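From: Shabnam Malik
To: Montecinos refurb list
Date: 25/05/2020
Subject: Re: [refurb] Stripping the old towers, what to keep

Elba Palma wrote:

> Walter dropped off the towers from the Fillemmont office this morning.
> Same model as the April batch, I think, with the blue latches inside.
> Before I start on them I want to know what we're keeping. Last time I
> pulled everything and half of it went to scrap anyway. Also:
>
> 1. Do the power supplies stay in the case or come out?
> 2. What do I do with boards that have no processor?
> 3. Is the drive cage worth taking apart?
>
> Elba

Elba,

Answers in your order, then a couple of things you didn't ask.

1. Leave the power supply in if the case is going to be reused. If the case is scrap, take the supply out and put it on the shelf by the door with the label facing out. Bautista reads the ratings off the label when he matches them up, and last month he had to turn every one of them over. Please don't put our own stickers on top of the regulatory label. There is plenty of bare metal next to it.

2. Keep the board. Close the retention bracket over the socket and lock the lever down before you move the case anywhere. If you have one of the plastic socket covers, use it. We lost 2 boards in April to bent pins and both had been stacked with the bracket open. Boards without a processor go on the list as "no CPU" and nothing else. Don't write "dead" unless you have tested it with a known good chip.

3. No. Pull the drives, log them for wiping, and leave the cage where it is. The blue plastic pieces snap when they are cold or old, and Stavness wants $13 for a replacement handle, more than the cage is worth to us. If a handle is already broken, write that on the sheet.

On memory: check the slots before you write anything down. The Fillemmont people said they had taken their own memory out, but Walter wasn't sure they had done all of them.

On cables: tie the loose bundle to the upper wall of the case before you close it up. I had one on Friday where a cable was sitting in the fan.

One of this model on the slotted table, side panel off and lying flat. It's the easiest way to work on them, as you can get at the latches down the front without tipping anything.
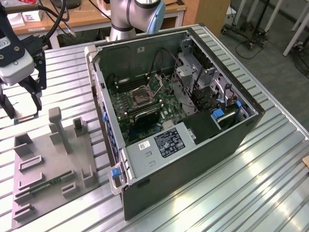
Tower with side panel off. Socket empty, bracket on, power supply still in.

If you get one that looks different inside, put it to one side and let me know. Amancay has the service sheets for the older Voltia models and can look them up, but she needs the model number from the outside of the case.

Screws go in the tray, sorted by thread. We have something like a coffee can of mixed ones already and I don't want a second.

Pickup for scrap metal is still on hold. Stack the empty side panels against the back wall, and keep the good ones with their cases.

Shabnam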